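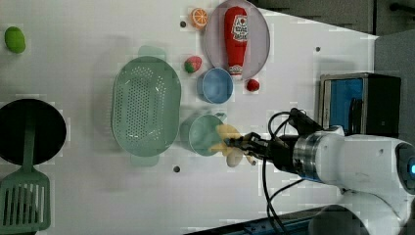

Robotic arm holding a pale yellow object next to a light teal cup, with a mint green colander at left.

Vasco Pacheco (composer)

Vasco Pacheco is a composer, pianist and bandleader, known mainly for his music for small wind bands and for the long suite Ryu. He has spent most of his working life in the harbor town of Skendanholm, where he led the Kesard Band and taught harmony at the town music school. His catalog has 134 numbered works. It includes dance music, songs, music for the stage, two short operas and a number of pieces for church use.

Early life

Pacheco was born into a family of bakers and was the youngest of four children. His first instrument was the cornet, which he received from an uncle who had played in a fire brigade band. He began with piano at the age of nine, first without a teacher, and learned to read notes from a hymn book in which his mother had written the fingerings.

At sixteen he moved to Cirlow to study piano and choir direction. He did not complete the course in choir direction. In later interviews he explained that he was already playing four evenings a week in a hotel dance orchestra and that he often came late to the morning lessons. The orchestra had only seven players, and Pacheco had to rewrite its printed arrangements, which were made for larger groups. Several habits of his mature style can be traced to this work, above all the practice of giving the tuba a part of the melody when no other player is free.

Kesard Band

The Kesard Band was formed in Skendanholm when Pacheco was 27. It took its name from the street where the first rehearsal room was located. In the beginning it had nine members: two clarinets, two cornets, one alto saxophone, trombone, tuba, piano and drums. A second trombone was added in the third season and a bass clarinet somewhat later.

The band played for dancing on Saturdays and gave concerts during the summer. Pacheco kept the two kinds of program separate, but the same pieces often appeared in both. A waltz from the dance repertoire could be played slower, with a new introduction, and then be announced under another title. This has caused problems for those who try to make a list of his works, and at least six pieces were counted twice in the first printed catalog.

Members stayed in the band for a long time. Pacheco wrote for the individual players and marked the parts with their first names instead of the names of the instruments. When a player left, he usually revised the part for the new person, so that some works exist in three or four versions. The version that is performed most often today is not always the last one.

The band stopped its regular activity after 22 seasons. It has come together for single concerts since then, the most recent of them in Skendanholm in June.

Collaboration with Conceição Bragança

The singer and lyricist Conceição Bragança joined the Kesard Band as a guest for one summer season and remained a partner of Pacheco for many years. She wrote the words for most of his songs and for both operas. Her texts are short, with few adjectives, and often take the form of a letter or a list of instructions.

Their way of working was not usual for song writers of the time. Bragança did not give Pacheco a complete text. She sent him the first verse only, he set it to music, and she then wrote the other verses to fit the melody. In the song "Return Ticket," the third verse has two lines more than the others, and Pacheco left the extra bars as she had counted them.

Bragança also made the choice of order for the song collection Letters from Cirlow, which was printed in an edition of 500 copies. A second edition, with corrected piano parts, followed four years later. The original edition contains a well-known misprint in the last song, where a whole line of the left hand is placed one third too low. Some pianists prefer to play it in this way.

Ryu

Ryu is a suite in five movements for eleven players. Pacheco worked on it for three winters and finished the score shortly before the first performance in Cirlow. The title has been explained in different ways. Pacheco said only that it was a word he liked the sound of, and that he did not want the listeners to look for a story.

The movements are played without a pause and take around 40 minutes. The first is built over a bass figure of seven notes which returns, in changed rhythm, in all the others. The second is a slow march. The third, for piano and bass clarinet alone, is often performed separately. The fourth uses a dance tune from the early repertoire of the band, and the last is a chorale with variations. In the final variation every player has a short solo, beginning with the drums.

The first performance was heard by an audience of 200 and had mixed reviews. One newspaper praised the chorale but found the second movement too long. Pacheco removed 16 bars from it before the next concert and put them back in the printed score.

Style

Pacheco did not like to be placed in one category. His harmony comes mostly from dance music, and he uses many chords with an added sixth, but his bass lines move in steps and are closer to the hymns he played as a child. He rarely writes an introduction longer than four bars. His tempo markings are given in plain words, such as "walking" or "not yet in a hurry," and he never supplied metronome numbers.

His operas, The Ferry Clerk and The Second Key, both have only one act and need no chorus. They are performed less often than the songs. The reason is partly practical, as the orchestra parts of The Second Key are available only in handwritten copies.

Teaching

As a teacher in Skendanholm, Pacheco gave a weekly class in which all students had to arrange the same melody for whatever instruments were present in the room. He collected the exercises from this class in a small book, Writing for Who Is There. It has no chapter on the string section, an absence that he defended in the preface to the second printing.

Selected works

Saturday Waltzes, for nine players
Letters from Cirlow, for voice and piano
The Ferry Clerk, opera in one act
Ryu, suite for eleven players
The Second Key, opera in one act
Three Evening Hymns, for choir and two cornets

This page was last revised on February 9, 2026.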